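Reheating Plates in a Small Microwave

Most uneven reheating comes down to the plate and how the food is arranged on it. The notes below assume a compact oven rated at 700 watts. Check the label inside the door or on the back panel and adjust the times if yours is lower.

Choosing the plate

Measure the turntable before buying plates. The plate should turn freely without touching the walls or the door. Plain white glazed plates are usually suitable, but look for a microwave mark underneath. Avoid metallic rims. The Clostden side plate, at 439 grams, is heavy for its size and holds heat at the edge, so use a cloth when lifting it.

Loading

Open the door fully and keep the plate level on the way in. Centre it on the turntable. Heat one plate at a time and leave the second on the table, covered if it is meat.
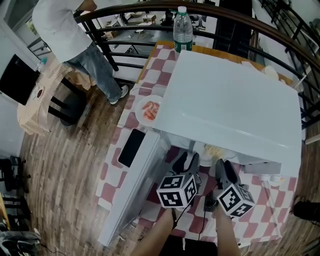
Spread food in an even layer, with thicker pieces towards the rim. Cover loosely — a vented lid such as the Pokex works, as does a second plate turned upside down. Heat for 3 minutes, stir or turn, then heat again until steaming throughout. Leave to stand for a minute before serving.

Placing the oven

A tablecloth under the oven should lie flat and must not cover the vents. Keep paper napkins clear of them too. Wipe the cavity after use with a damp cloth, and wash the turntable by hand every Thursday or whenever it is marked.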